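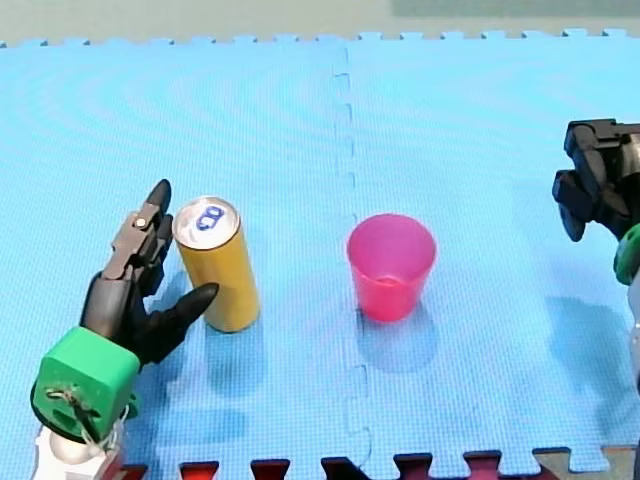
Nach einem Einbruch in das Vereinsheim am Sportplatz Noretstead sucht die Polizei Zeugen. Unbekannte hebelten im September nachts ein Fenster auf und nahmen eine Geldkassette mit 432 Euro mit. Aus dem Kühlschrank fehlen außerdem mehrere Getränkedosen, hoch und gelb. Der Sachschaden beträgt 1287 Euro. Ein Anwohner sah gegen 2 Uhr zwei Personen in Richtung Istgate laufen.
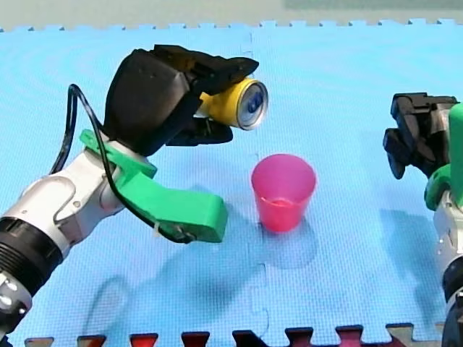 Zeugenaufruf

Wer Verdächtiges beobachtet hat, meldet sich bitte bei der Polizeiwache Istgate. Ansprechpartnerin ist Vesela Obradović. Hinweise nimmt auch jede andere Dienststelle entgegen.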